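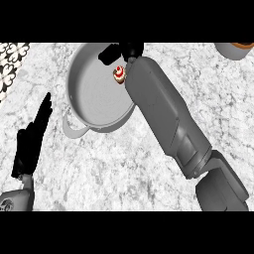 Cupcake in the pan, right gripper over the rim, left hand waiting its turn. All simulated, marble included.

OK so a few people asked what our house rules are for running two-arm kitchen tasks in sim. I finally typed them up for the team wiki at Stetsiuk, so you get the thread version. Long one, sorry in advance!

First rule, and the one I will fight people over: write down what "done" means before anyone runs anything. For pan tasks ours is one sentence. Pastry out of the pan, upright, on the counter, both arms clear of it. If your sentence has an "or" in it, you have two tasks and you need two names.

Second: sim arms get the same speed limits and the same keep-out zones as the real ones. Yes, even though a rendered countertop doesn't care if you smack it. We used to let sim run fast and loose and then everybody had to relearn the task in the lab (me, it was me, I had to relearn the task).

Contact with the counter gets logged. Contact with the pan gets logged. Contact between the arms ends the episode, no matter how gentle it looked on replay. I get pushback on this every single time somebody new joins – "but it barely touched" – and the answer is still no.

If one side has a hand with fingers and the other has a gripper, like in the picture, say in the task sheet which one is allowed to do what. Ours says the gripper side handles the food and the hand side may only touch the pan handle. You can swap them! Just make it a new sheet with a new version number.

Clutter. Please put stuff on the counter. A patterned cloth in one corner, a container in the other, whatever you've got. A bare counter makes for gorgeous success rates and then you move one mug and it all falls apart. But clutter goes on the sheet too, with how far it's allowed to move between episodes.

About resets: every episode starts from a seed we can replay. No hand-nudging the pastry because it spawned too close to the wall of the pan. A bad spawn is a spawn. If it's truly impossible, flag it and leave it in the count.

And the count! Report all of it. Our last batch on the Cirkullow setup was 105 episodes and 29 of them failed. I put both numbers in the first line of the report and somebody asked if I could "lead with the good part." I could not.

Failures get a label, picked from a short list. We have 4: missed grasp, dropped, arm contact, timed out. We had way more at one point and two people would label the same clip differently and then argue about it through lunch. Short list, way less arguing.

Two reviewers per failed clip, and neither can be the person who ran the batch. This one came from the Skostesex folks and I grumbled about it for all of February. They were right. I was being way too nice to my own runs.

Before anything moves over to hardware, somebody reads the sheet out loud while somebody else checks the config. Feels silly, takes less time than making coffee. Last time we caught a gripper force value that was still set for the pan when it should have been set for the cupcake. Poor cupcake.

Stuff I still don't have a good rule for: frosting. Sim pastries are basically solid little lumps in our setup, so "didn't squish it" isn't something we can check. For now the sheet says "surface damage not assessed" and I kind of hate it. If you have something better I would love to see it.

Also undecided: how long the waiting arm should be allowed to hover. Drarnambridge makes theirs park after every move, we let ours hang out nearby. Parking is tidier but it makes the episodes so long. Anybody measured this?

I'll put the blank task sheet up once I've cleaned out the in-jokes. Reply if you want it and I'll tag you when it's there.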